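Project report, second term. Submitted in July.

# Printed bus timetables in Cerosthorpe

## Why we picked this

The Cerosthorpe bus network has two routes. One runs out to Brennan and the other to Sumley. Both have printed timetables at the stops, and both are also covered by Relteo, the phone app most students use. We wanted to know if people waiting at a stop still read the printed sheet, and if they can find the right bus on it.

We visited 17 stops and spoke to 89 people. Each person was asked to find the next bus to the end of the line after 4:30 p.m. using only the sheet. We wrote down the answer and any comment they made.

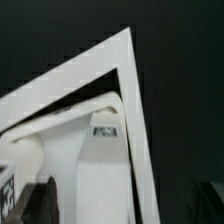
One reader of our first draft objected that the task was too easy, and that the real trouble with the sheets is changing from one route to the other. We agree that a transfer question would have told us more. By then the interviews were finished, so it is listed under future work.

## What we found

Most people got the right time, but the wrong answers had a pattern. On the Brennan sheet, people read across the row for school days when they needed the one for vacations. The two rows are printed in the same gray, and the label is at the far left in small type. On the Sumley sheet the rows are separate blocks, and this mistake was rare. 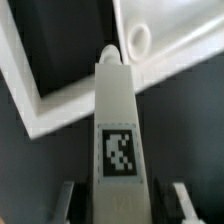
Older riders were faster with the sheet than we expected. Several didn't look at the whole table -- they went straight to the column for their own stop and read down. Younger riders tended to start at the top left and work across, which took longer. A few took out a phone before we had finished the question.

The other common complaint was height. At some stops the sheet is mounted so that the bottom rows are near knee level.
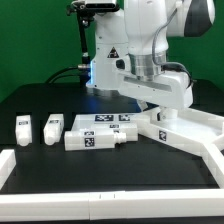
## Our redesign

We made a new Brennan sheet with three changes:

- School days and vacations are in separate blocks.
- The stop where the sheet hangs is in bold.
- The evening buses are on the same side as the daytime ones.

Printing nearly 500 copies would cover both routes with spares. We only printed test copies, in black and white, and tried them on our own class. 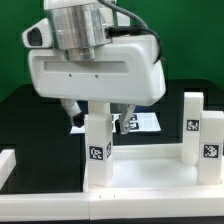 *Fig. 4. Gripper and shallow white bin, green backdrop.*

## Future work

The transfer question should come first. We would also repeat the survey in winter, after dark -- lighting at the stops on the Sumley road is poor, and all of our interviews were done in daylight.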